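Two Arms and a Pile of Shirts
September 6, 2025

I gave up my half of the bench at Trevetti in June. Trevetti is the shared workshop I pay monthly dues to, and my half was where I was supposed to finish a cedar chest. Instead I said yes to a laundry robot, and the chest is still six boards leaning on a wall!

The build is called Jostel (don't ask me, I missed that meeting). It's a two-arm setup, and the job we picked for it is putting shirts on hangers. I do this at home while half watching TV, so I figured we'd have it going in 2 weeks. Ha. We're past 4000 logged tries now, and I've stopped telling my friends what the tries are of. 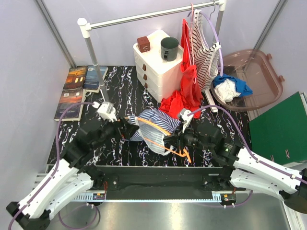 Cables were my department, and I had opinions. My first harness ran everything in one fat bundle, and it snagged so often that I pulled the whole thing off and started over on a Saturday-long sulk. Now each arm gets its own run, purple, up over the joints and along the white links, with little white clips on the right one. I love those clips. I bought a bag of 66 from Figueiredo, the hardware place down the street, and I've been finding them in my pockets ever since.

The control code is a patched-up copy of something called Vokov, and it's fussy about timing. Change one grip setting and you lose an evening. Stripes have been my favorite thing to practice with, mostly because I can tell from across the shop how twisted the fabric is - plain shirts just look like a lump to me.

Next up is a sturdier mount for the left arm, which I've now drawn 3 times. The cedar can wait until that's bolted down.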